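机械臂在电脑里是怎么“上岗”的
给小学中高年级读者的说明

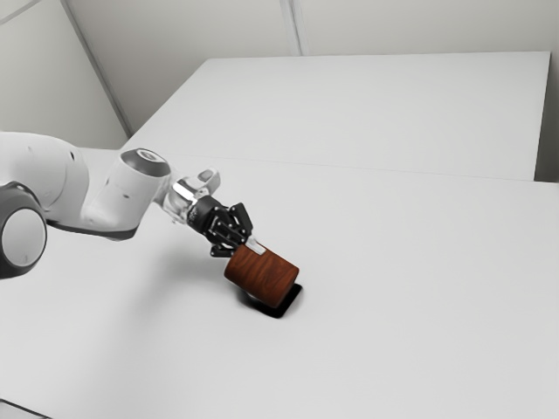
Kinga Kovács 读完这篇的初稿以后来信问：既然是电脑里的机械臂，又不会生锈，又不会掉螺丝，为什么还要人去照看它？她还说，她家孩子以为在电脑里的机器只要画出来就能动，点一下开始，它就什么都会了。

画出来的机械臂不会自己动。给它做好准备要花的工夫，有时候比画它还多。这篇文章讲的就是准备工作：怎样把一台机械臂放进模拟场景，怎样调它，出了毛病怎样修。我们用的场景叫 Plollura，里面有一条白色的机械臂、一个黑色的两指夹爪、一张白桌子，还有一根带木纹的棕色圆柱。机械臂要做的事是把圆柱夹起来，再竖着放到桌上。

什么是模拟

模拟就是让电脑按照规则去算。规则里写着：东西没人托着会往下落，两个硬东西不能互相穿过去，粗糙的表面比光滑的表面更不容易打滑。电脑把时间切成很小很小的一段一段，每过一小段就算一次：机械臂转到哪里了？圆柱落到哪里了？它们碰上了没有？

在我们的设置里，电脑每秒算 300 次。屏幕上的画面不用更新得那么勤，每秒画 60 张，看上去就很顺了。所以你看到一张画面的时候，电脑在背后已经算了好几次。

第一步：把机械臂固定住

真的机械臂要用螺栓固定在底座上。模拟里没有螺栓，但是要写一句设置，告诉电脑“底座不许动”。如果忘了写这一句，机械臂一伸出去，整台机器就会翻倒，像一个人坐在没有固定的跷跷板上往前探身子。

固定好以后，要量底座和桌面的高度差。负责写设置的人把这个数填进去，再让夹爪慢慢往下走，停在桌面上方一点点的地方。要是填错了，夹爪会扎进桌子里。碰到这种情况，电脑会用很大的力把它们推开，机械臂就会猛地弹起来。

第二步：给每个关节定范围

你试试把胳膊肘往后弯。弯不过去，对吧？机械臂的关节也一样，每个关节都有能转到的地方和转不到的地方。在模拟里，这个范围要一个一个填。

填完要检查。检查的办法很简单：让机械臂一次只动一个关节，慢慢转到一头，再慢慢转到另一头，其他关节都不动。旁边的人看三件事：

它转的方向对不对；
到了头会不会停下来；
转的时候，手臂有没有穿过自己的另一段。

方向弄反是最常见的毛病。你叫它抬头，它却低头。修起来不难，把那个关节的正负号换过来就行，换完以后要从头再检查一遍。

第三步：找“零点”

你用尺子量东西，要从零刻度开始量。机械臂的每个关节也有一个零刻度，叫零点。零点偏了一点点，靠近底座的地方看不太出来，可是到了手臂末端，就会差出一大截。

为什么会这样？你可以拿一支铅笔和一把长尺子做个小实验。把铅笔的一头按在桌上，转一个很小的角度，看笔尖走了多远。再换成长尺子，转同样的角度，看尺子的另一头走了多远。尺子那头走得远得多。机械臂也是这个道理，越长的手臂，越要把零点调准。

在 Plollura 里调零点，先让机械臂去碰桌面上一个已经知道位置的点。看看夹爪停在哪里，离那个点差多少，再回去改关节的数字。改一次，碰一次，直到对上为止。

第四步：装夹爪

夹爪装在手臂的最前端，中间隔着一个银色的金属圆盘一样的零件，叫法兰。法兰的作用是把手臂和工具连起来。工厂里的机械臂换工具的时候，一般也是在这个位置拆开和装上。

装夹爪的时候要填两样东西：它有多长，它有多重。长度没填对，机械臂会以为自己的“手指”比真的短，结果伸得太多，撞到桌子。重量没填对，手臂举着夹爪会慢慢往下沉，或者抖个不停。

然后要让两根手指对齐。先张开，再合拢，看两根手指是不是同时到中间。如果左边的先到，右边的后到，夹东西的时候就会先把东西推歪。

第五步：调力气

夹东西用多大力气合适？太小，圆柱会滑下去。太大，在真的机器上可能把东西夹坏；在模拟里也会出问题，圆柱会突然从手指中间飞出去。

圆柱还有一个难处：它的侧面是弯的。一个平平的手指去夹一个弯弯的面，碰到的地方很窄。要是只夹住一头，另一头就会往下坠，圆柱会绕着被夹住的地方转。你可以用两根手指捏住一支笔的一头，轻轻地捏，看看另一头会怎么样。捏紧一点，再看看。

能帮上忙的还有摩擦。鞋底有花纹，走路才不容易滑，这就是摩擦在起作用。模拟里也有摩擦，是一个可以调的数字。我们把指尖和圆柱之间的摩擦调高一点，用的力气就可以小一点。不过也不能乱调，调得太高，圆柱会像粘在手指上一样，松开了也不掉，那就和真的机器不一样了。

第六步：试一遍，再试很多遍

调好以后要做测试。一轮测试是 48 次，每一次圆柱开始的位置和方向都换一换：有时靠左，有时靠右，有时横着，有时斜着。如果每次都放在同一个地方，我们只能知道机械臂在那一个地方夹得住。

每次失败都要写进记录本。记录本里不能只写“失败了”，要写清楚是怎么失败的。下面是几条记录，写记录的两台电脑分别叫 Grenholm 和 Istholm：

Grenholm：夹爪合上太早，手指碰到圆柱的顶上，圆柱滚走。
Grenholm：夹住了，抬起来以后圆柱转了，放下时一头先碰桌面。
Istholm：圆柱放好了，夹爪往回收的时候又把它碰倒。
Istholm：手臂停住不动。查出来是一个关节到了头。

读这几条，你能猜出该修哪里吗？第一条要改的是合手指的时间。第二条要改夹的位置或者力气。第三条要让夹爪先张大一点再走开。第四条要给机械臂换一条路线，绕开那个转不过去的角度。

一次只改一样

修机器的人有一条规矩：一次只改一样东西。假如你同时改了力气、摩擦和速度，机械臂突然好了，你不知道是哪一样起了作用。下次再坏，你还得从头猜起。

所以改一样，测一轮，写下来；再改一样，再测一轮。这样做很慢。去年十月，我们为了修一个“放下时会弹一下”的毛病，改了 12 次才找到原因：圆柱的重量填错了，小数点往前多挪了一位，它在电脑里轻得像一片树叶。

平时怎么照看

Kinga Kovács 说得对，模拟里的机械臂不会生锈，也不用上油。可是它住的那台电脑会更新，用的软件会换版本。软件一换，计算的规则可能有小小的变化，原来调好的数字也许就不合适了。

每次换版本以后，照看它的人会做这几件事：

把原来的设置存一份，写上日期；
让每个关节单独转一遍；
让夹爪张开、合拢各几次；
重新做一轮测试，和上一次的结果比；
看光和影子是不是和以前一样。

最后一件听起来有点奇怪。光和影子跟夹东西有什么关系呢？有些机械臂要靠摄像头“看”东西在哪里。桌子是白的，影子是深的，电脑有可能把影子的边当成圆柱的边。灯的位置变了，影子也会跟着变，机械臂就可能往错的地方伸手。

从电脑到真的机器

在模拟里练得好，换到真的机器上不一定马上就好。真的关节有一点点松，真的桌子可能不太平，真的圆柱表面也许有灰。所以换过去以后，还要把前面的步骤再做一遍，而且要用很慢的速度。

真的机器旁边一定要有急停按钮，就是一按下去机器马上停的按钮。人不能把手伸到手臂能够到的地方。在模拟里撞了桌子，重新开始就可以；在真的机器上撞了桌子，可能要换零件，也可能伤到人。

小词典

关节：机械臂上能转动的地方。
法兰：连接手臂和工具的零件。
夹爪：机械臂的“手”，用来抓东西。
零点：量角度时开始的地方。
摩擦：两个东西贴在一起滑动时，互相拉住的力。
急停：让机器马上停下来的按钮。

动手试一试

请一位同学当机械臂，闭上眼睛。你来当写程序的人，只能说“往左一点”“往下一点”“合上手指”这样的话，让他把桌上的一支胶棒拿起来，再竖着放好。玩的时候请把每次失败的原因写在纸上。做完以后两个人交换。

然后看看你的记录：哪一种失败最多？下一次你打算先改哪一句话？

本文更新于2025年2月25日。文中的测试记录由 Þórarinsdóttir 小组整理。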